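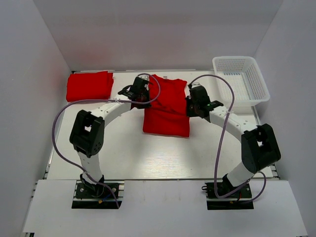

*Two-arm textile cell with T-shirt, folded stack position and basket.*

## Clisari 2-arm folding cell: operating rules

Supplied by Wouters. Rule sheet revised February 2020.

The cell is a bench enclosure for cloth handling trials and operator training. It is not rated for shared work with a person inside the walls. Both arms must be stopped and the stop confirmed at the panel before a hand crosses the front rail.

**Cable dress**

- Leave enough slack for full wrist travel on each arm.
- Tie at the upper link only. A second tie near the gripper is not permitted.
- Check both loops at full reach before each shift.

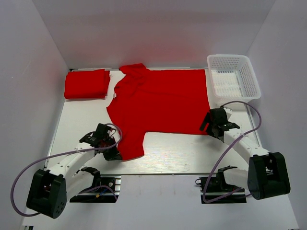

*Garment spread on the table, one gripper at the near sleeve and one at the hem corner.*

**Grip and speed**

| Item | Limit |
|---|---|
| Cycles between finger inspections | 2000 |
| Cycles between joint checks | 2780 |
| Arm speed during setup, % of maximum | 40 |
| Garments per basket load | 4 |

Fingers may press cloth to the table but must not be driven into it. Replace any finger with a torn or lifted edge. Log the change under the arm's serial number, left and right kept separate.

Wipe the tabletop with a dry cloth at each inspection. Solvents dull the surface and void the cover on it.

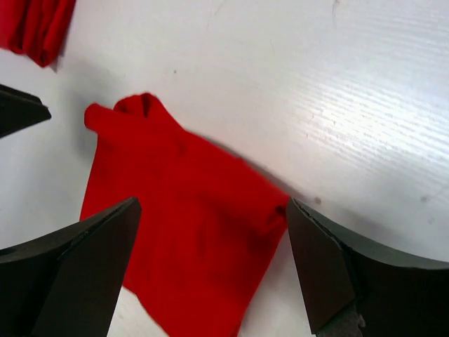 Hjørdis Strömberg writes that her site halves the finger inspection interval for heavy cotton, and asks that the table list fabric weights separately. Wouters accepts shorter intervals if they are entered in the log.

Spare fingers and cable ties are ordered by cell number.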